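Jirgate Toys and Tableware: Data Card

Version notes and field reference

Summary

Jirgate is a small image collection of novelty toys placed in, on or near kitchen vessels. It was put together for work on object naming, part labeling and material contrast: soft molded toys against hard reflective metal. The collection holds 261 images of 40 objects. All were taken indoors on a table. The collection and this card are maintained by Stella Simiyu.

The earlier Brindutora list covered kitchen vessels only. Its vessel labels were carried over unchanged. Toy labels are new in this release.

Contents

Files are sorted by object, then by vessel. Each image has one text record with the same base name. A record contains:

object: short name of the main object, lower case
vessel: short name of the container, or "none"
contact: one of in, on, above, beside, none
pose: one of lying, upright, hanging, other
parts: list of the object parts that can be identified in the image
color: main color first, then accent colors
notes: free text, optional

"Contact" refers to the relation between object and vessel in that image only. Two images of the same pair can carry different values. "Above" is used when any part of the object is over the vessel or its rim with no contact. "On" is used when the object rests across the vessel and extends past the rim. "In" is kept for objects that fit entirely inside.

Object group: rubber chicken

The rubber chicken is the largest toy in the collection and the one with the most named parts. The part list for this object is comb, beak, wattle, collar, wing, body, neck, leg, foot. The body and legs are yellow. Comb, wattle and feet are red. The vessel is a round metal one, labeled "pan" throughout. Older records that say "plate" or "dish" for the same item should be read as "pan".

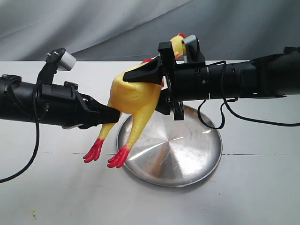
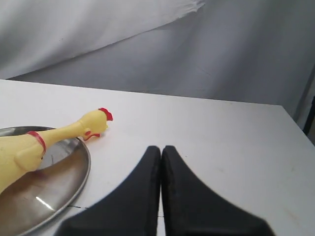
Rubber chicken, pose "hanging" (first) and pose "lying" (second).

Part labels follow visibility. If the legs are outside the image, "leg" and "foot" are left out of the parts list even though the toy has both. The same applies to a collar or wing hidden behind another object. Annotators were asked not to fill in parts from memory, and records that failed this check were returned and redone.

The color field uses plain names. Shade is not recorded. The chicken can look bright yellow in one image and pale yellow in the next; both are entered as "yellow". Records from the first pass used "lemon" in a few places, and these have been replaced.

Labeling procedure

Each record was written by one annotator and read by a second. Disagreements on pose and contact were settled by Simiyu. The most frequent disagreement was "in" versus "on" for long objects in shallow vessels. The rim rule given under Contents was added in December to deal with this, and all affected records were relabeled. Wattle and comb were also swapped in several first-pass records. The comb is on top of the head. The wattle hangs under it.

Splits

The test split has 98 images. The remainder is for training. Splits are made by image, so the same object can be found in both. Users who need unseen objects at test time should make their own split from the object field.

Known limits

Tabletops are plain and vary little. Results on patterned or crowded tables should not be inferred from this collection.

Metal vessels show highlights and reflections. Reflected colors are not labeled.

Soft toys deform. No shape measurements are supplied, and size should not be estimated from the images.

The notes field is uneven. Some annotators used it for every record, others left it blank. Notes longer than 200 characters were shortened.

Naming

Use "rubber chicken" in full. "Chicken" alone is reserved for the Bozsik food subset, which shares the same record layout and is often loaded together with this one. Mixing the two labels will merge toy and food entries without a warning.

Changes in this version

Merged "plate" and "dish" into "pan" for the rubber chicken group.
Added "above" to the contact field.
Removed duplicate records left over from the Broser import.
Corrected the part order in the field reference.

Errors in individual records can be reported to the maintainer with the base name of the file and the field concerned.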